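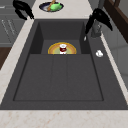 A plate and a red-labeled can in a dark gray sink.

Emitberg pushes back second album for the fourth time, releases remix of the announcement

Fans of the synth-pop duo Emitberg woke up Monday to the news that the group's second album, promised for July, will not be out in July. The band's label, Grurkton, put the word out in a two-paragraph post that used "excited" four times and "date" once, in the phrase "no date at this time."

It is the fourth delay for the record, which has already had two titles, three covers and one lead single that was pulled from streaming services after nine days because, the band said then, the chorus was "in the wrong place." The chorus has not been heard from since.

Singer Tonantzin Serrano took questions from fans on a livestream Monday evening and was in good spirits for a woman whose album does not exist yet. She said eight of the 11 songs are finished. Asked which eight, she said it depended on the day.

"We had it done in the spring," Serrano said. "Then we made the mistake of listening to it in the car."

Her bandmate, keyboard player Gediminas Dambrauskienė, was also on the stream, mostly in the form of typing sounds. Dambrauskienė handles the mixing and is understood to be the one who keeps reopening the files. When a viewer asked if there was any truth to the story that one snare drum had taken a whole month, the typing stopped for a bit and then picked up again. 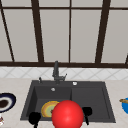 A window over a tiled backsplash and beige countertop.

What fans are getting instead is a digital single, out now, called "Soon (Extended)." It runs a little over seven minutes and is built from Serrano's voice reading the label's last three delay notices over a slow beat. The annoying part is that it's good. The middle section, where "thank you for your patience" gets chopped up and stacked into a kind of choir, is the best thing the pair has put out since their debut, and it went straight onto the listener request list at the Montes college station, where it sat one spot above the single that was pulled.

Grurkton says 538 people have preordered the album on vinyl. They can ask for their money back through the label's store or swap the order for store credit, which can be spent on other Grurkton releases, of which there are currently two, one of them also by Emitberg. A label spokesperson said 85 buyers had asked for refunds by Tuesday noon and that everyone else had been "really lovely about it." The fan forum has been less lovely. The longest thread there is a calendar.

The release show is a bigger headache. The Bovier, the old movie house in Montes where the duo got its start as an opening act, holds 900 and had sold almost every seat. The show is going ahead on the same night under a new name. Tickets that said "Album Release Concert" are still good for what the venue's site now lists as "An Evening With Emitberg," and the balcony bar will still sell the cocktail named after the album, under its first title.

Serrano said the set will include everything from the debut, which runs 38 minutes, plus "whatever is finished by the time we load the van." She did not rule out playing the lost single. She did not say where the chorus would be, either.

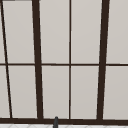
A dark brown window frame with pale panes.

The timing isn't great for Grurkton, which had a quiet first half of the year and was counting on the album to carry the second. The label's only other act, a solo guitarist, has quietly moved his own record up into the empty slot. His was recorded in a weekend.

Dambrauskienė did speak at last, close to the end of the stream, when a fan wanted to know if a fifth delay was possible. He said no, absolutely not, this was the last one, and then asked Serrano if she had a minute after the call to talk about track six.

Doors at the Bovier open at 7 p.m. The opening act has not been announced. The merch table will have T-shirts listing all four release dates on the back, with room left underneath.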